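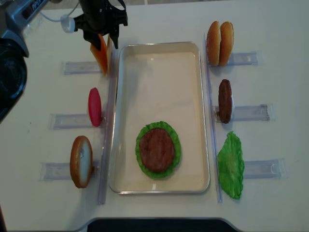
Trineck Student Food Layout Club, Project Report

Our project started with an argument about lunch. At the Drarkidico hall, where our club helps set up the weekend counter, everybody builds a burger in a different order and everybody thinks theirs is right. We wanted to find out how much the order matters, and how much it matters where the ingredients are waiting before you start. It was much more fun than any of us expected when we signed up for it!

The plan was to make one small station, a tray in the middle with ingredient holders down both sides, and keep it the same for every build. We spent most of December sketching. The first sketches had flat plates for each item, and they took up a huge amount of table. Then somebody suggested standing the food on edge, the way you file records, and that changed the whole design. A slice of cheese standing up needs hardly any room, and you can get at both faces of it without peeling it off a plate.

The holders are clear strips laid out from a rail on each side of the tray, three strips to a side. We liked the clear material right away (you can see a crumb under it, so you wipe it), and the white tabletop helps too. The tray is stainless steel with rounded corners and a low rim. A deeper tray was tried for one afternoon and given up, as it made the lower layers awkward to place.

We gave the project the name Zenine, after the notebook we kept the drawings in. It holds 61 pages of notes, a good number of which are about lettuce.

Lettuce deserves its own paragraph. We put it at the bottom, straight on the tray, with the patty on top and cheese after that. Half the club still objects to this! But a ruffled leaf makes a wide, soft base, and the green edge showing past the patty is a great guide for centering. If you can see green the whole way around, the patty is in a good place and the cheese has something to line up with.

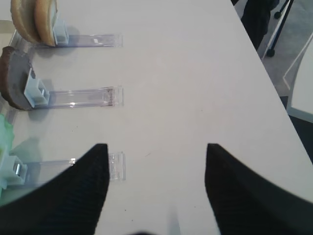
The spacing of the holders took longer than the lettuce question. Our first version had them close together, and reaching for one item meant brushing against its neighbor. We moved them apart until a hand could get in from above without touching anything else. Bread was the pickiest item to place. Bun halves are thick, they have one curved side and one flat side, and they want to roll. The clip at the end of the strip has to fit them snugly without squashing the crumb, so we went through 5 clip shapes before we picked one. Lettuce has the opposite problem, all wrinkles and no stiffness, and it works best held near the stem end where the leaf is firmest.

We wrote our building order on a card and taped it inside the notebook:

Lettuce down first, frilly side out.
Patty in the center of the leaf.
Cheese square to the tray, corners past the patty.
Bread last.

The cheese line on that card was rewritten twice. A square on a circle always leaves corners hanging over, and we had a long and very happy debate about whether the corners should point at the sides of the tray or at the person building. Square to the tray won. It's easier to judge by eye, with the long edges of the tray right there to compare against.

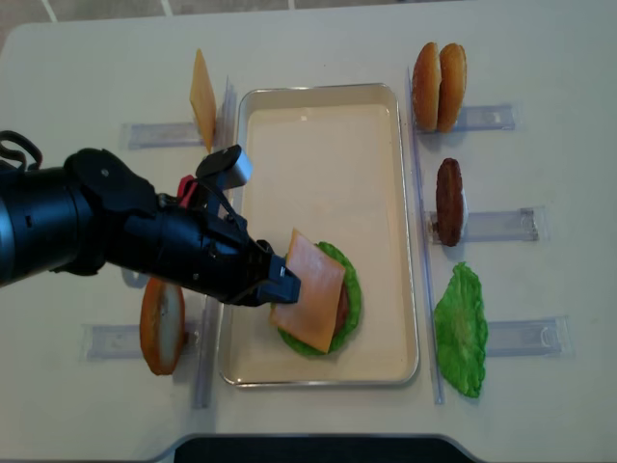
Why build the stack in the lower half of the tray and leave the rest of it open?
The open half gives you a place to set something down if a layer needs fixing, and it keeps the burger close to the person who will pick up the tray.

For the next round we would love to try a second sauce-friendly layout, with 2 small cups at the far end, and maybe a pickle holder if we can work out how to stand a small slice on edge. We would also like to borrow the longer table from the Caron room, where both rails would fit with space left over for plates. The drawings and the order card are in the club cabinet, second shelf, and new members are welcome to copy them.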